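Nov 3, 2022

# The Year of the Slow Soup
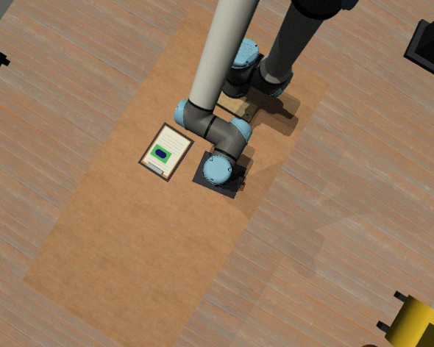 *Gray and tan floorboards, with a little reddish orange running through them.*

My grandmother kept a soup pot going from the first cold morning until the crocuses came up, and I have spent most of my adult life pretending I was too busy to do the same. This fall I gave in. I bought a big heavy pot from a shop called Cirillo (the last one on the shelf, with a chip on the lid handle that took a bit off the price), carried it home on the bus in my lap like a baby, and I've made soup nearly every weekend since September.

I should say that I'm not a careful cook. I get distracted, I answer the phone, I go out to look at the neighbor's dog. Soup forgives all of that, mostly! The split pea did catch on the bottom the second time I made it, and I stood there scraping and muttering for a good long while, but even that one got eaten with enough pepper and a heel of rye bread.

The one I keep coming back to is white bean with cabbage. I soak the beans overnight in the blue bowl, then start an onion and two carrots in more olive oil than I'd admit to my doctor. When the onion has gone soft and sweet I add the beans, a bay leaf, a rind of hard cheese if I've remembered to save one, and water to cover by a couple of inches. Then it just sits there and burbles. The cabbage goes in for the last half hour, and the salt goes in late too, although my friend Ciarán McGrath salts his at the very beginning and we have argued about it in person, by text and once in a birthday card.

Ciarán is also the one who talked me into writing things down. I'd always used scraps of envelope, and then I'd lose the envelope. Now I have a proper notebook, and I put down what went in, how long it cooked and who came over. The page for the tomato and barley one says only "too much barley, sliced it." That was a true statement. It set up like a cake overnight.

Beans have been on my mind for another reason, which is that the little grocery on Drosance Street is closing at the end of the month. I've bought dried beans there for years, out of the big bins with the metal scoops, and I went in last week and came out with 76 dollars' worth of beans, lentils and barley, plus a jar of pickled peppers I didn't need. The pantry door doesn't quite close now. If you live nearby and would like some chickpeas, please write to me, I mean it.

Next up is a fish chowder, which makes me nervous because the milk can split if you look away, and you already know how I am about looking away. My sister says to keep it on the lowest flame and stay in the kitchen. I've put a chair by the stove and borrowed a long novel from the library.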